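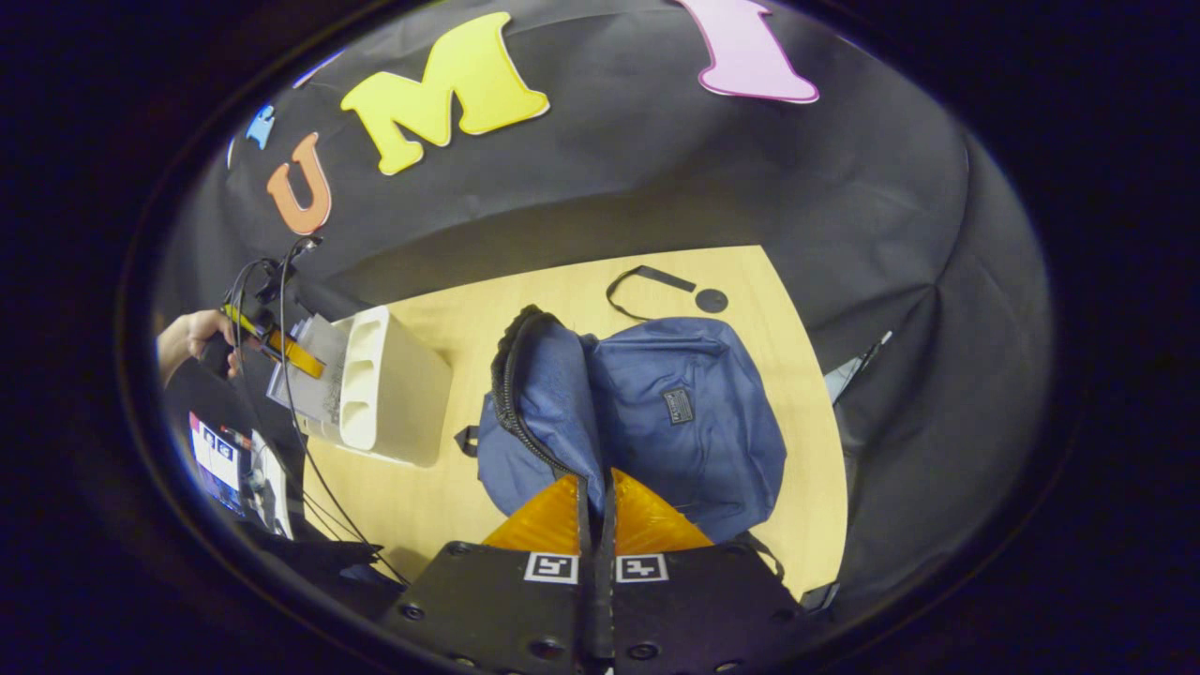 Home | Posts | Workshop | Parts bin | Contact

August 2, 2018

I said in April that I would give the hand-held gripper one fair season before making up my mind. The season is nearly over and my mind is mostly made up, though not in the direction Ilona Virág wants.

For anyone who skipped the earlier posts: the two of us are building a pair of grippers you hold in your hands, at the shared workshop, so that we can record how a person does a job and then feed that to an arm later. Ilona calls the project Odov. I call it the second rent. The arm part does not exist yet, and I have my doubts about it ever existing.

The fingers are the part I like. We went with a translucent orange material and a ribbed shape, and they do give a little where a hard finger would slide off. The first set I printed was too stiff, and the second set split at the root. This set has held up, and I will admit it picks up a strap very nicely. Straps are what everyone asks about, so a backpack is what we keep practicing on.

A backpack is a miserable thing to handle, by the way. It has no shape of its own. You pull on one strap and the whole bag slumps over, and whatever you were going to grab next is now underneath. I can sort it out without looking. What I don't believe is that a few hundred recordings of me sorting it out will teach a machine the same thing. Ilona says 600. Benedek Oláh, who has read more papers than either of us, says 900 and then starts talking about lighting.

The marker tags on top were an argument too. I wanted one, she wanted two, and two is what we have. They have to lie dead flat. I glued the first pair down over a burr in the body and lost an evening wondering why the tracking jittered – my fault, and a boring one.

Then there are the cables. Every demo video from the likes of Cirlow shows a clean tool floating through the air. Ours trails a bundle of black wire that catches on table corners, on sleeves, and on whatever you are trying to pick up. I ordered thinner cable from Elteleck, which cost me $89 and is better, but it still hangs in loops. Going wireless means a battery, and a battery means weight on the wrist. My wrist already complains after half an hour.

So do I think home builders should try this? If you like making fingers, sure. If you want a robot that packs your bag, pack your own bag and save the money. I am going to redo the bolt holes on the body this month, as two of them have started to wander, and Ilona is rewriting the recording script again. She has promised me a week of opening zippers after that.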